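Tirach hand-held gripper pair: review after a spring of collecting

We bought two of the Tirach hand-held grippers in March to record household tasks for a manipulation policy. I have now used them enough to say what they do well and where they cost us time. I paid the list price of $390 for each one and have no connection with the company.

For anyone new to Tirach, the kit is sold as a gripper, a set of finger pads, a tag mount and a charging cable. You supply the camera and the computer. The recording software is a free download and runs on an ordinary laptop.

Setup

Assembly took me one evening. The printed guide skips the step where you seat the pads, and the online version has it under "Maintenance" for some reason. Calibration is a short routine where you open and close the fingers several times and then sweep the tool around the room. If the software is happy it gives you a green bar. Ours failed twice in the first room we tried, a plain hallway, and passed at once in a room with more things in it.

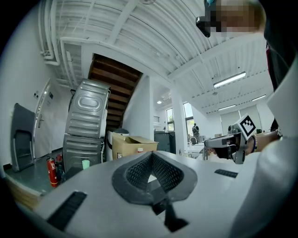

Tracking was better than I had been led to expect. A busy room gives the software plenty to hold on to, and I would take a cluttered ground floor over a tidy lab for this work. Stairs, pipes, boxes and window edges all help. Long stretches of bare white wall do not, and if you work facing one for a whole take you may see the position drift by the end.

Handling

The body is wide and smooth and sits well in the hand. The trigger has a long pull, which I like, as you can close the fingers a little at a time. My colleague Kadri Stankevičius has smaller hands than I do and found the pull too long. She moved the trigger stop in by 5 mm and has had no complaints after that.

Weight is the main problem. One gripper is fine for an hour. Two grippers, one in each hand, start to tell on the wrists well before that. We now record in blocks of 4 takes and then put the tools down. The takes at the end of a long block were plainly worse when we went back over them – jerky approaches, missed grasps, things set down too hard – and a policy will learn those just as readily as the good ones.

The pads grip well. Plastic bottles and cups are easy. Thin cloth lying flat on a counter is hard, and I have not found a good way to pick it up except by dragging it to an edge first.

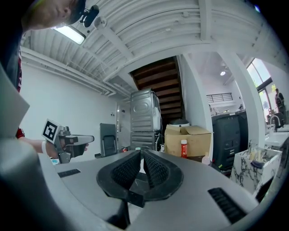 Kitchens and sinks are where I would be careful. The tool has no water rating, so we do the reaching and placing parts of a sink task and leave the tap off. Tirach support confirmed by email that water damage is not covered. A simple sleeve would solve this and they should sell one.

Software and data

Each take is saved as a video and a track file with the finger opening. The files are large but well organized. I had the export to our training code working the same day. The review screen is slow, and there is no way to mark a bad take while you are recording. You have to remember it, or write it down as we do.

From our first full session we kept 79 takes. Most of the ones we threw out were our own fault: wrong start position, or a hand covering the tag. With two grippers in use you need to keep both tags clear, and it takes practice to stop crossing your wrists.

Compared with the Nosden

I borrowed a Nosden for part of April. It is lighter and the battery lasts longer, but the fingers flex under load and the opening width it reports cannot be trusted on heavier objects. For picking up sponges and packets it would be fine. I sent it back and did not miss it much.

Would I buy it again

Yes, for one-handed tasks without hesitation. For two-handed work I would try a pair first if you can, and plan short blocks. Order a spare set of pads with the kit, as shipping them separately took three weeks.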